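Simulation group moves on to cluttered scenes

The Stenwood robotics club has finished the first half of its simulated manipulation project, and the second half opens in December. All work this term is in software. The arm and gripper are modeled, and the wrist view is rendered for each run.

The setup builds on Arneck, the scene generator written by last year's members. It places objects, assigns surface textures and writes out a log for each run. Students may change the object list and the starting pose of the arm – the physics settings stay fixed so that runs can be compared. 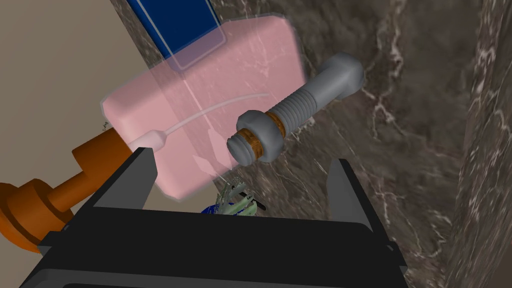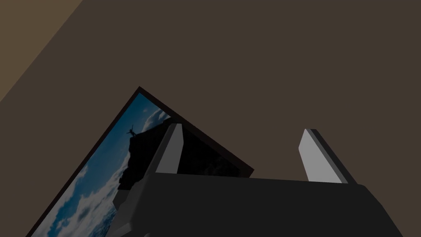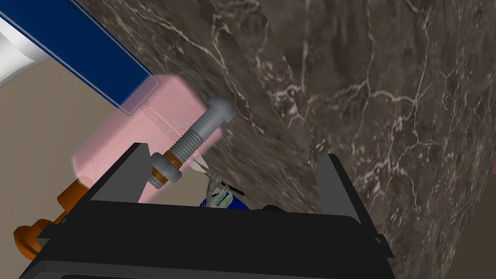
Simulated views with the gripper in the foreground. The first and third show the bolt and nut; the second shows a framed picture on the wall.

Each team was given 300 runs. The Satness team used 193 of them on approach angles alone and has 91 usable logs from that set. The rest were dropped because the start pose had not been saved. A check for this is now part of the launch script, and older copies of the script should be deleted.

Transparent materials remain the main open problem. Depth values behind a see-through surface are not reliable in the current version, and the Vũ depth filter corrects them only at close range. Teams that want to test the filter should set aside 50 runs for it and note the version number in the log header.

Run requests for December go in the shared sheet, one line per team.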